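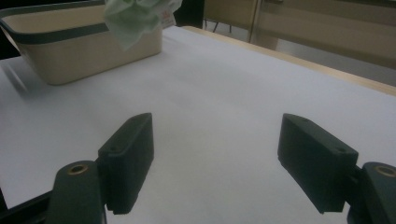 흰 탁자 위의 크림색 바구니와 연두색 천

나는 천을 각 잡아 개는 일에 우리가 너무 많은 저녁을 바치고 있다고 생각한다. 티셔츠야 접어야지, 그건 나도 안다. 그런데 행주며 보자기며 어차피 내일 또 꺼내 쓸 천까지 네모반듯하게 세워 넣어야 하나? 바구니에 턱 걸쳐 두면 그만 아닌가!

나도 한때는 열심이었다. 지난 4월에는 Dakamix라는 동네 살림 가게에서 칸막이를 7개나 사다가 서랍을 싹 나눴다(한 개에 3000원이라 겁도 없이 집었다). 처음엔 서랍 열 때마다 뿌듯했는데, 두 주쯤 지나니까 칸에 맞춰 접는 게 귀찮아서 빨래를 의자에 쌓아 두게 되더라. 정리하려고 산 물건 때문에 정리를 미루는 꼴이라니.

지금은 바구니 2개로 버틴다. 하나는 깨끗한 천, 하나는 빨 천. 안에서 구겨지든 말든 신경 안 쓰고, 손님 오는 날에만 좀 눌러 담는다. 우리 엄마는 이걸 보면 꼭 한숨을 쉬면서 다시 개어 놓으시는데, 그 마음도 이해는 간다. 반듯하게 쌓인 수건이 예쁜 건 사실이니까.

다만 예쁜 것과 해야 하는 것은 좀 나눠 봤으면 좋겠다. 접는 게 좋으면 접으시라. 나는 그 시간에 흰 탁자나 한 번 더 닦고 귤을 까먹겠다. 구겨진 행주도 물기는 잘만 닦는다.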